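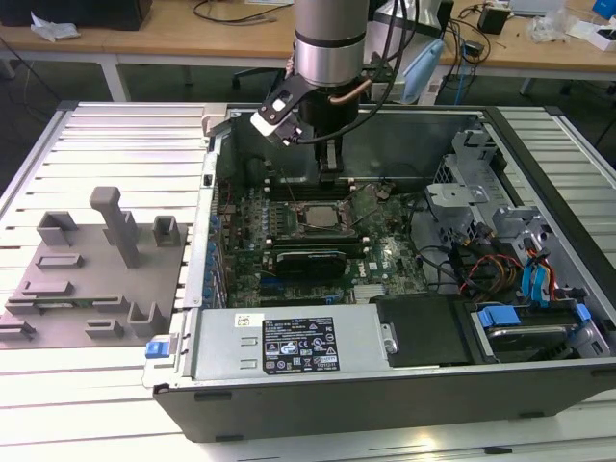 Chapter 5 is the one I wanted to write first, and my editor made me wait. We've spent four chapters on what a computer does, and now we finally get to open one up! I learned this stuff on my own kitchen floor with a Pinamar desktop my aunt was throwing away, and I remember being startled by how much of the inside was just air and brackets. The silver power supply stretches along the bottom, the graphics card sits in its slot, the colored wires bunch up by the drive cage, and more or less in the middle of the green board you get one small silver square with a lever standing up next to it. The square is the processor, or CPU, and the lever is where our chapter begins.

Socket and lever

A processor doesn't get glued down or soldered in the kind of desktop we're working on. It rests in a socket, and a metal frame presses it against the contacts. The lever is what works the frame. Push the lever down and hook it under its little catch, and the processor is held tight. Unhook it, let it swing up, and the processor is simply lying there. You could lift it out with two fingers, and by the end of section 5.3 you will.

The first time I closed one of these levers I stopped halfway, convinced I was breaking something. It takes more force than you'd like, and there can be a creak. If the chip is seated properly, a creak is fine. If the chip is sitting crooked, stop, open up and look again (I'll go through what crooked looks like, with drawings, on page 405, so put a bookmark there now).

Which way up?

Lay the tower on its side. I know people who do the job with the case standing, and I've watched them drop screws behind the motherboard. With the case flat you can see the whole board, both your hands are free, and gravity keeps the chip where you set it down. Before you touch anything:

Shut the machine down and pull the power cord.
Press the power button once with the cord out.
Take off the side panel and lean it somewhere you won't kick it.
Put on your wrist strap and clip it to bare metal on the case.

Then have a look around before you start. Find the memory slots. Find the graphics card. Follow one of the blue SATA cables to its drive. I ask my own classes to spend a few minutes just looking, and they groan every time, but the students who do it are the ones who can put everything back.

On most desktops there's also a cooler on top of the processor, and it has to come off before you can get anywhere near the lever. That was chapter 4. If you skipped chapter 4, well — go back, I'll wait.

Somewhere to put it down

So you've got a processor between your fingertips. Now what? Decide before you lift it. You want a flat spot, close by, where it won't slide or get an elbow on it. The plastic shell a new chip comes in is great for this. A tray with a shallow recess works too, like the gray one beside the tower in the next picture, with the chip lying in its pocket and the gold pins showing in the empty socket. Hold the chip by its edges, keep your fingers off the contacts underneath, and don't set anything on top of it.

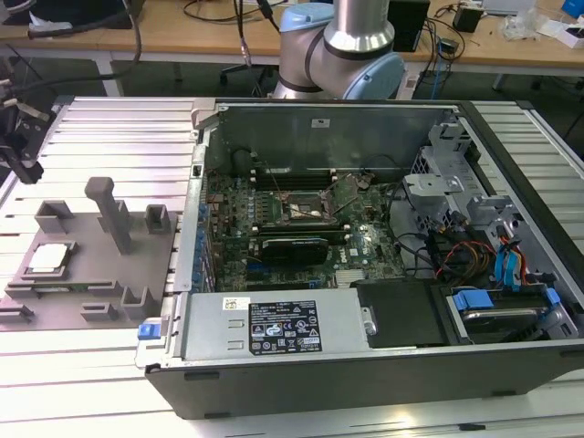
Kyriaki Sfakianakis read a draft of this chapter and told me I was being much too relaxed about the open socket. She would put the cover back on the moment the chip was out, even for a short break, and she wrote in the margin that "a bent pin costs you the whole board, and a sleeve is enough to do it." I've added her advice to the steps in section 5.3. Roll your sleeves up, too.

She's right that the socket is the delicate half of the pair. The pins in this type are thin and springy, and they're set very close together. Never brush them, never blow on them, and never try to straighten one with whatever is in your pocket. If something falls in there, section 5.6 tells you what to do.

Words to know before section 5.1

Socket: the part of the motherboard that holds the processor.
Retention lever: the metal arm that opens and closes the frame over the processor.
Heat spreader: the metal lid on top of the chip.
Expansion slot: where cards, such as a graphics card, plug in.

Try it first

Get a retired desktop, one that's already unplugged and that you're allowed to open. Lay it on its side, take the panel off, and sketch what you see on a sheet of paper. Label as much as you can without looking back at chapter 3. Leave blanks for the parts you don't know, and keep the sketch, as you'll be filling it in when we get to section 5.4.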